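Nuka kitchen manipulation data
Progress report for March, work package 2
Prepared by Yaryna Antoniuk for Yolanda Condori, Harero program office

Status

Collection in the simulated kitchen is under way and the first batch is complete. The batch holds 436 accepted demonstrations. Acceptance means that the episode replayed to the same end state from its stored actions and that the operator's task label agreed with the automatic check. Episodes that failed either test were kept in a separate store and are not included in the number above.

The Dromska scene generator now varies wall color, floor color, counter texture and light direction at the start of every episode. In the previous reporting period only the object positions changed, and the policy trained on that data lost track of the counter edge when the textures were replaced. The new batch was recorded entirely with the variation switched on.

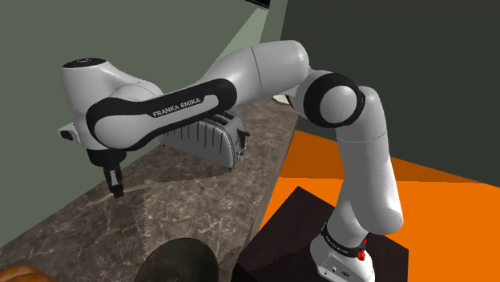 Start poses were the main source of rejected episodes. In the early sessions the operators moved the arm to a convenient position before pressing record, and the learning system received very few approach motions that began near an obstacle. The start pose is now drawn by the generator. Poses with the gripper low over the marble beside the toaster are included on purpose, with the upper arm passing across the top of the appliance, so that the first motion has to clear the housing before the hand can travel. Operators may not adjust the pose. They may discard an episode only if the arm starts in contact.

Camera placement

The side view remains the primary input. In some configurations the arm covers part of the object being handled, and we considered moving the camera higher. We left it in place to keep the new batch compatible with the earlier one. A wrist view is stored alongside it but has not been used in training so far.

Training

One policy was trained on the full batch and evaluated on 100 held-out layouts. Lifting tasks improved over the previous model. Placing tasks did not, and most failures came from releasing too high above the counter. Reviewing the placing demonstrations showed that operators differ in how far they lower the hand before opening the fingers. Rozīte, the annotation tool, has been extended with a release-height field so these episodes can be sorted.

Next period

Record 100 further placing demonstrations under a written release procedure.
Retrain with and without the wrist view.
Deliver the cleaned batch and its episode index to Harero.

No change to the budget is requested. The delivery date for the work package stands.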